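Opinion > Household > Clothing

Stop Buying Clothes for the Person You Plan to Be

By Paloma Lyons
June 3, 2023

I own 13 shirts that I wear and a larger number that I do not. The second group hangs on the left side of the closet. Most of it was bought for a version of me who goes to dinners, irons on weekends, and is one size smaller. I have been buying for her since college and she has yet to show up.

I think this is the main reason people have too many clothes. Low prices get most of the blame in articles on the subject, and low prices do make it easy. But a cheap shirt you wear every week is money well spent. The trouble starts in the store, when you picture an occasion in place of a regular Tuesday's worth of errands and picking up the kids.

My neighbor Catarina Morais did her accounts in February and found she had spent 637 dollars on clothing over the winter. Of that, 89 dollars went to things she had worn more than once: a pair of work pants and some thick socks. The rest was a coat in a color she liked on someone else, two dresses for a trip that was canceled, and boots that hurt. She is careful with money in every other way. She compares the price of beans.

The usual advice is to clear out the closet. I have done that several times and I don't think much of it. You fill bags, you feel lighter for a week, and the empty space on the rod looks like permission. Clearing out treats the closet as the problem when the shopping caused it. It also moves the cost to someone else. Amos Zamora, who sorted donations at a thrift store in Achterberg for years, told me the hardest items to sell were the ones with the tags still on. A fancy jacket with no occasion for the first owner tends to have none for the second.

What has worked for me is dull. Before I buy anything I wait 21 days, and I write down where I would have worn it during that time. Real days, real places. If the list is blank, I don't buy it. I passed on a green linen suit this way and still think about it now and then — but there was nowhere on the list to wear it, and I knew that on the first day.

People object that clothes should be fun, and that a wardrobe made only of useful things sounds grim. I understand this. My friend Eldana Seyoum says a dress she has worn twice in her life gives her more pleasure than anything else she owns, and I believe her. Keep one of those. Keep two. My complaint is with the twentieth.

There is also the matter of care. With fewer clothes I wash them more often, fold them properly, and notice when a seam starts to go. A plain blue knit that goes through the wash every week gets more attention from me than the silk blouse ever did, and it has earned it.

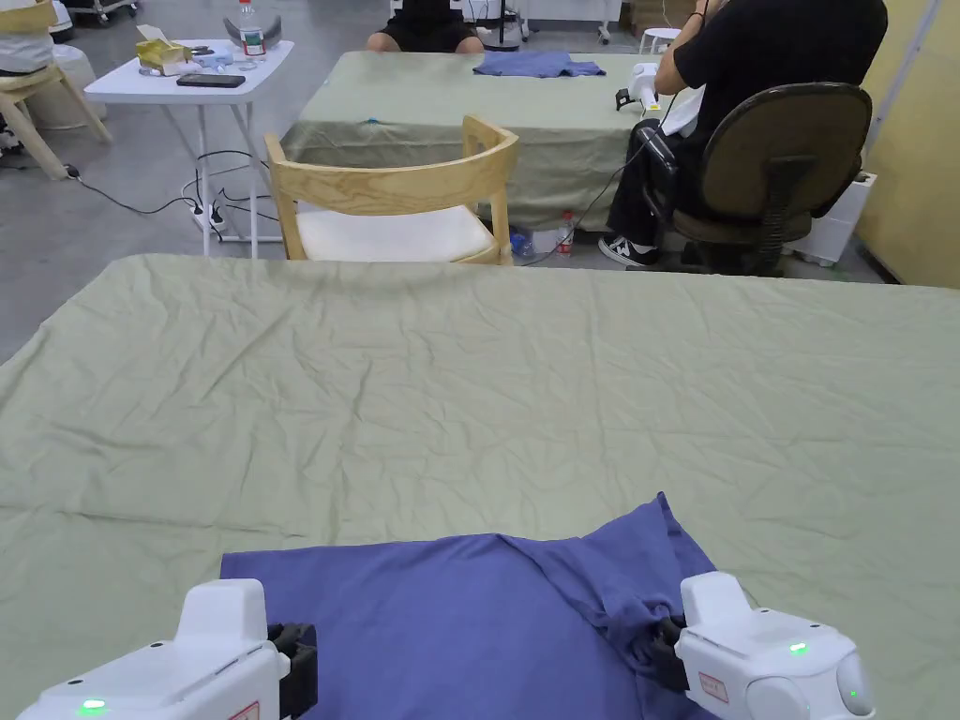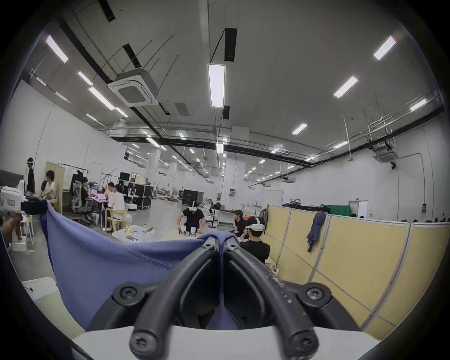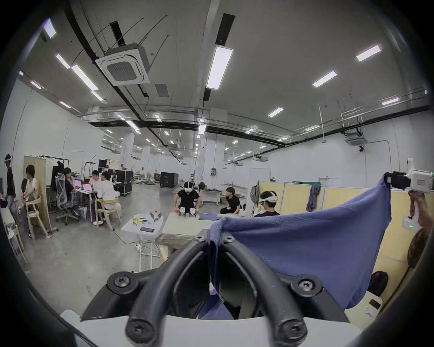
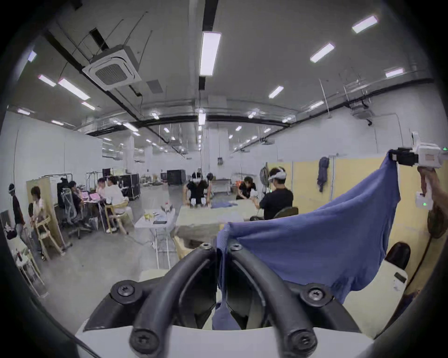
Blue fabric, held and handled.

Contact the opinion desk | © 2023 Atthorpe Review | Back to top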